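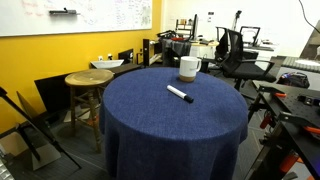
Ticket 2448: Vendeo pick kit, mug and marker task
Product: Vendeo two-finger gripper kit, 50 mm stroke, supplied by Lapointe
Site: Erberg
Status: Open, with vendor

Reported
Trial unit drops or misses the mug on rim grasps. Marker picks are fine. Error 331 (grip width out of range) shows in the log on most failed tries.

Setup
Round table, navy cloth. White mug toward the back edge, handle to the right. Marker on the diagonal in front of it, cap to the lower right. Kit settings at default.

Log
09:10 Re-ran gripper calibration. No change.
09:40 Dropped approach speed to 50 per cent. Fewer misses, 331 still logged.
10:25 Rim grasp, one finger lowered at the rim. 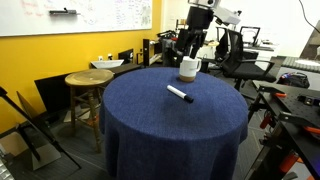
Gripper at the mug, one finger lowered at the rim.

11:05 Loaded the Furside grasp profile from the Lapointe download page. Grip width now reads 91 with the fingers closed. Should read 0.
11:20 Rolled back to default profile. Reading normal, 331 returns.

Vendor reply
Known fault in the width offset for thin-walled objects. Fix is due in the September firmware.

Next step
Hold the purchase decision until the new firmware is tested on the same layout.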